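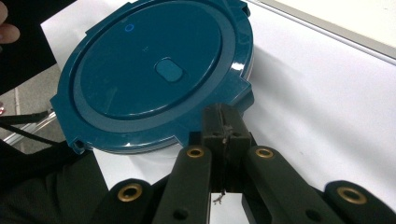 Cosmin Ilie wrote to us that a machine able to clear a kitchen table is already on sale, and that public testing of household robots has therefore come too late to matter. The Okaria Institute takes the claim seriously. This thread sets out what our chore program can and cannot say in reply.

2/ We know of no machine, on sale or in a laboratory, that clears an ordinary kitchen table without help on most attempts. We know of several that clear a prepared table. The distance between those two statements is the subject of our work in Jotuvville.

3/ Our program covers household tasks and shop-floor tasks under one set of rules. A task is entered as a plain sentence, such as "put the clean cups in the cupboard" or "turn the cover over and place it on the tray." Machines receive the same sentence that a new employee would receive.

4/ Records to date: 2,824 attempts across 85 tasks, at six sites. Of those attempts, 631 were completed with no human contact from start to finish. All others involved a stop, a drop, a correction by hand, or a result that the site supervisor declined to accept.

5/ Readers will want to turn those figures into a percentage. We ask for caution. Hard tasks are repeated more often than easy ones under our rules, and the total therefore leans toward failure. A task-by-task table is a better guide and will accompany the October report.

6/ What machines do well today: vacuuming open floors, moving sealed boxes between fixed points, and picking up single rigid items set apart from one another. A household that needs only these chores may reasonably buy a machine now.

7/ What they do poorly: bedding, wet dishes stacked by a person in a hurry, anything in a drawer with other things, and thin round parts lying close to a table top. The last group receives less attention than it should, and several posts below concern it.

8/ Consider a round plastic cover with a glossy finish, as in the picture at the head of this thread. A person picks up such a part without thought. For a gripper, the rim is the only reasonable place to begin, and the rim is curved, smooth, and shallow.

9/ The teal cover lies tilted on a white surface, and the black gripper is pressed up against its lower edge. Bright reflections run along the right side of the rim. Reflections of that kind trouble depth sensors, which may report an edge slightly away from where the plastic is.

10/ Tabs matter too. A tab that projects from the rim gives fingers something to hold, and it also gives the part something to catch on. Grip strategies learned on plain discs have transferred badly to covers with tabs at every site where we have tried both.

11/ The same difficulty appears at home under other names: saucepan lids, dinner plates, the top of a storage tin. A machine that handles appliance covers reliably would probably be of use at the sink. We have not yet shown that the reverse holds.

12/ A word on hand-held grippers. When a person holds the gripper and performs the chore with it, we record the attempt as human work. It can show that a pair of mechanical fingers is capable of the task. It does not show that a machine can decide where to put them.

13/ We stress the point after reviewing material sent to us by outside parties this spring. Some of it presented human-guided work and machine work side by side with no label. Okaria will return any submission in which the two cannot be told apart.

14/ The Louro workshop, one of our shop-floor sites, reassembles small appliances. Its supervisor, Salvador Seixas, submitted the following comment for publication: "I would accept a slow machine tomorrow. I will not accept one that scratches a cover and puts it on the good pile."

15/ His comment led to a change in our scoring. Until this year, a part placed in the correct position counted as a completed task. A completed task now also requires that the part be undamaged under normal room light, as judged by someone who did not watch the attempt.

16/ The change lowered results for every machine in the program. Cups were little affected. Glossy covers were affected most, since fine marks that would pass on a matte part are plain to see. Earlier attempts have been rescored only where the part itself was kept.

17/ Speed is recorded and published, though it carries no weight in the score. In a home, a machine that takes the whole evening over one table may still be welcome if nobody has to stand beside it. On a shop floor the answer depends on the shift, and each site is best placed to give it.

18/ The Drodar trial, under which one arm is moved between a kitchen and a repair bench within the same day, remains open. Preliminary notes suggest that the move itself costs more time than either chore. Lighting, table height, and the location of the nearest outlet all have to be dealt with again.

19/ Several correspondents asked whether homes should be arranged to suit machines: fewer rugs, lower shelves, matte dishes. Households are free to do so. Our tests will continue to use rooms as residents keep them, and the sites have been asked not to tidy before an attempt.

20/ On the claim in the first post: we have asked Cosmin Ilie for the name of the machine and for permission to test it at Jotuvville under the standard rules. If the maker agrees, results will be published whatever they are. The maker will see them on the same day as the public.

21/ To the wider question of whether machines can do chores yet, our present answer is that they can do some chores, in some rooms, with a person close enough to step in. We advise buyers to ask sellers one thing before any other: how often did someone have to step in?

22/ Shop-floor managers may request our handling sheet for thin round parts. It covers rim depth, surface finish, tabs, and table color. White tables help with dark parts and hinder with pale ones; the sheet lists the pairings we have tried.

23/ Correction to an earlier thread: we stated that lids and covers were scored as one task group. They have been separate groups since the current rules took effect. The figures given in that thread are not altered.

24/ Proposals for new tasks are accepted through the Okaria public desk. Please write the task as one sentence, name the room, and state what would count as damage. Proposals that name a particular product will be reworded before entry.

Okaria Institute, Chore Program, Jotuvville. Jun 22, 2022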